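4.2 The packing table and the people around it

We turn now from the oven end of the building to the packing side, where the change was felt soonest and where people had the most to tell us. Readers will remember from Section 3 that the bakery at Grutulstead makes a fairly wide range of breads but sells a good part of them in mixed baskets, which go out to guesthouses and small cafes before breakfast. Filling those baskets had always been hand work, done standing up, mostly between four and seven in the morning, and mostly by people who had been at the bakery for a long time and who knew each customer's likes and dislikes by heart. When the arms arrived from Skivow, it was this job they were given first.

Management's thinking, as it was explained to us over several very generous pots of coffee, was that basket filling was the plainest job on the floor. You pick up a roll, you put it in a basket, and you do it again. The packers saw it differently, and by the end of our stay so did we. A good basket has an order to it. The long loaves want to go in at a slant so they do not crowd the small ones, the soft rolls should not end up underneath, and the side that faces the customer ought to be the better-looking side. None of this had ever been written down, and when the engineers asked for it in writing, it took the packers most of August to agree among themselves on what the rules were. 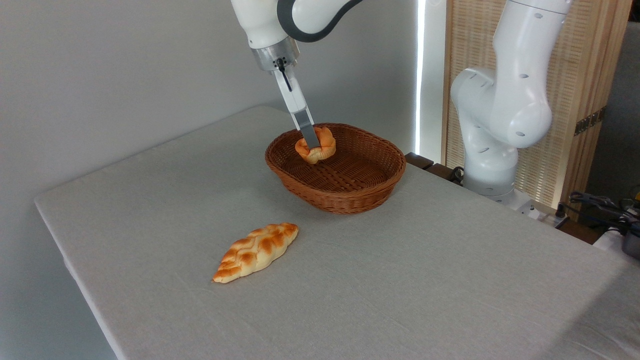
Figure 6. Basket filling by robot arm. A small round roll is held in the gripper at the left side of the basket; a braided loaf lies on the cloth.

That long month of agreeing deserves more space than we can give it. Afia Mensah, who had led the early packing shift for years before the arms came, kept a notebook of the discussions and kindly let us read it. Much of it concerns braided loaves. One group of packers had always lifted them from the middle, another group from the two ends, and each group was quite sure that the other's way bent the loaf. Neither had ever raised the matter before, having worked side by side in perfect friendliness, each quietly fixing what the other had done. Having to teach the job to a machine brought the difference out into the open, and there were a few warm mornings before it was settled (the middle won, with some grumbling).

We interviewed 32 people in all across the bakery, and we asked each of them to describe an ordinary morning before and after the arms. The packers' answers had a good deal in common. Before, they spoke about their hands and their feet – the reaching, the standing, the sore thumb that comes from pressing a basket steady against the hip. After, they spoke about their eyes. They watched. They waited for an arm to lift something badly, and they learned to tell from the way it came down whether the roll would land where it should. Several said that they went home less stiff but more tired, and they found this hard to explain to their families, who thought of the new job as sitting down.

One packer put it to us this way: "My hands used to know when something was wrong and my head could be anywhere. Now my head has to be there all the time." We heard versions of this so often that we came to treat it as the central finding of this section. The old work left room for talk. People told stories across the table, and newcomers picked up the trade by listening with half an ear. The new work has quieter mornings in it, partly from the watching and partly from the layout, in which packers who once stood elbow to elbow are now spaced out along the room.

It would be unfair to tell this only as a story of loss, and the packers themselves would not thank us for it. The two oldest members of the shift had both been thinking of leaving on account of their backs, and both stayed. Afia Mensah moved into a post the firm calls basket lead, with better pay, in which she decides how new breads are to be handled and has the last word when she and the Skivow engineers disagree. She told us she had never before been asked for an opinion in writing, and that the first time it happened she took the form home and filled it in at the kitchen table, twice, so that the clean copy would be neat.

There was also the matter of what counts as a mistake. Under the old system a lopsided basket was simply straightened by whoever noticed it, and no more was said. Under the new one, each correction is entered on a screen, and in the first weeks some packers fixed baskets without entering them, out of what we can only call politeness toward the arm. Others entered everything, down to a roll turned the wrong way up. The supervisors read the resulting numbers as a sign that one half of the shift was having a much harder time than the other, and it was a while before anyone thought to ask. We come back to these records in Section 5, where we compare them with those kept at the Macedo site, whose packers were given 30 minutes at the end of each shift to go over the corrections together.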